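I'll say it again: we baby the wrong end of the machine. At Lulleo we spend hours tuning the air jets on the tea sorter (recipe 255, my nemesis!) and maybe five minutes on what we feed it to learn from. Then it spits good leaf into the reject bin and everyone blames the valves. Hwa-young Joo sets up hers by hand-sorting first, tray after tray, and I think she's right.
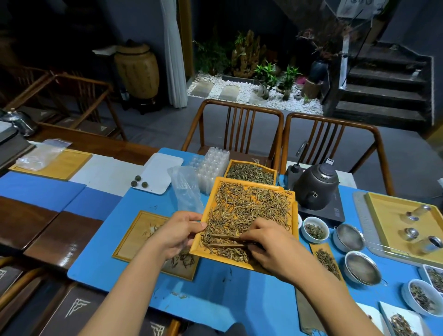

Sorting twisted leaf by hand, bamboo scoop in the tray.

So please, leave the jets alone until the trays are done.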